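**Sim rules for two-arm cabinet tasks: where do we draw the line on approach pose?**

**girnwood_ops**
We're rewriting our practice sheet for simulated door and cabinet work. The current rule says both grippers must be open and above the top edge of the torso before either arm moves toward a handle. Some people want it dropped. The September batch was 2,336 episodes and I'd like one rule before the next one. Renders from the Jolladden room:

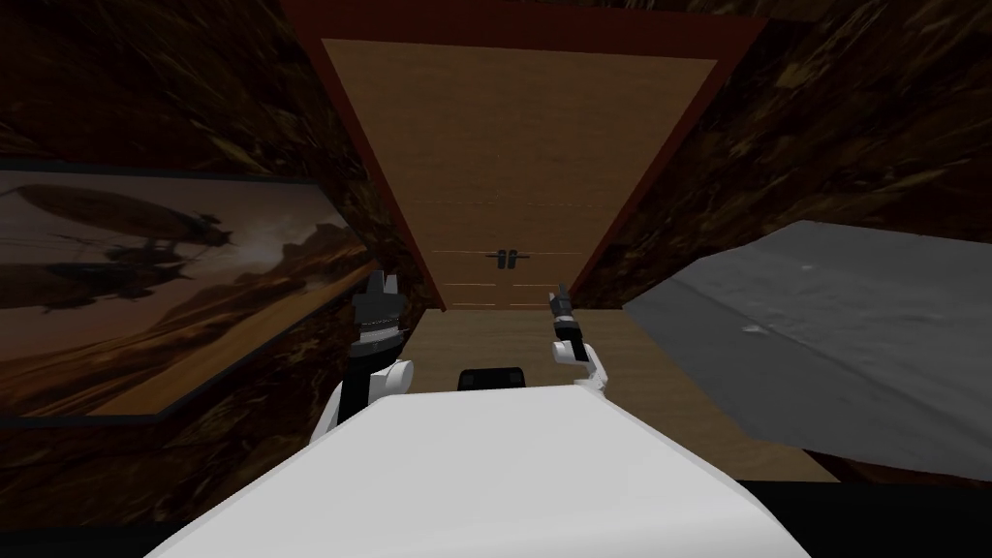
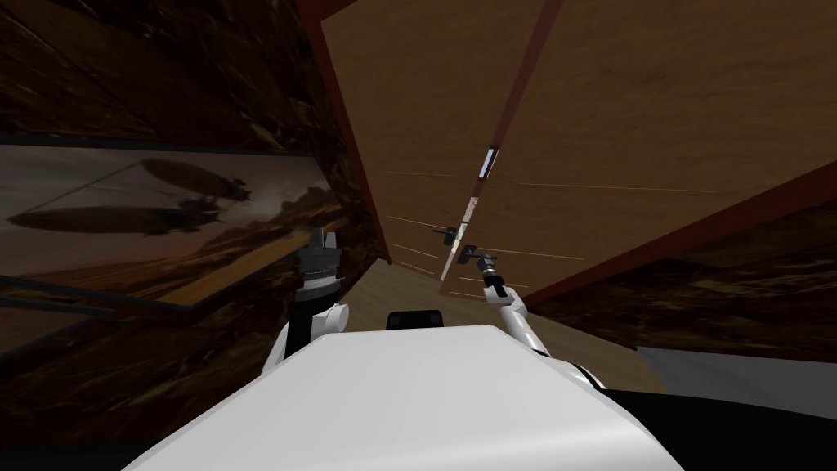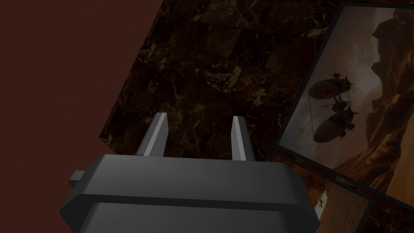
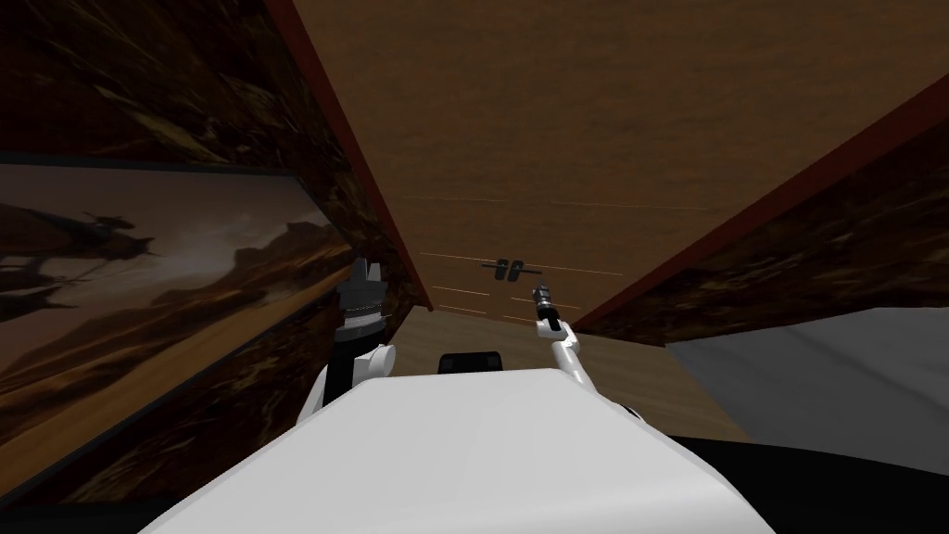 **tmarsh**
What does the rule require of the arm that isn't reaching for the handle?

**girnwood_ops**
It holds its start pose, gripper open, until the first arm has closed on a handle. After that it may move.

**sturkau_lab**
I'd drop it. With two handles that close together you often want both arms going in at once. Holding one back adds steps and teaches a habit we have to train out later.

**J. Ponce**
Disagree. We ran 200 episodes without the hold and the review time doubled. When both arms move you can't tell from the log which one was meant to make contact first. Keep the hold, and log the handoff as its own event.

**sturkau_lab**
That's a logging problem. Fix the log.

**J. Ponce**
Fixing the log for 2,000 old episodes isn't free.

**Seraina Rüegg**
Two things I'd add whichever way this goes:

- Keep the wrist view for every episode, along with the body view. A reviewer shouldn't have to judge finger opening from the body view alone.
- Write down the clearance in millimeters. Ours is 80 from any fixed surface, both arms. "Keep clear" got read five different ways here.

**tmarsh**
80 is tight next to a wall picture or a counter. Is that per link or just the gripper?

**Seraina Rüegg**
Every link. The elbow is what usually hits.

**girnwood_ops**
OK. Draft two keeps the hold for single-handle tasks and makes it optional for pairs, provided the handoff is logged. Clearance goes in as a number. Sturkau, send me your wording for the paired case.

**sturkau_lab**
Will do. I still think it should go for single handles too.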